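Zilham Ferry Line Adds September Sailings and Rewrites Its Baggage Rules in Plain English

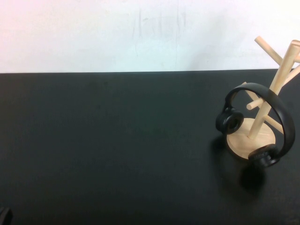
Halima Sang
Passenger Communications Manager, Zilham Ferry Line

DRINPORT, Apr 1, 2026 – Zilham Ferry Line will run six extra overnight sailings between Drinport and Rotich this September, with a morning call at Lultton on the way back. Tickets are on sale now.

Passengers who have tried to read our old baggage policy will be pleased to hear it has been retired. It ran to 74 pages and contained a section on livestock crates that referred readers to another section, which referred them back. The new one fits on a single sheet. Each adult may bring two bags and one item that can be carried without asking a stranger for help.

"We asked passengers what they wanted and they said breakfast," said Halima Sang. "We asked again, about baggage this time, and a good many still said breakfast. So breakfast is now included in every cabin fare."

The survey drew 2,254 replies. Of those, 1,686 came from people who had sailed with us before, and we thank them for coming back, particularly those who were aboard when the coffee machine failed outside Rotich.

Cabins sleep two or four. Reclining seats are cheaper and recline as far as physics and the person behind you permit. Bicycles travel free but must be booked. Dogs are welcome on the aft deck and in pet cabins, and must be on a leash everywhere else, including the gift shop.

Check-in at Drinport closes 45 minutes before departure. The captain does not wait, and has been asked.

Bookings can be made online or at the Drinport and Lultton ticket offices. Press inquiries should go to Halima Sang at the Drinport office.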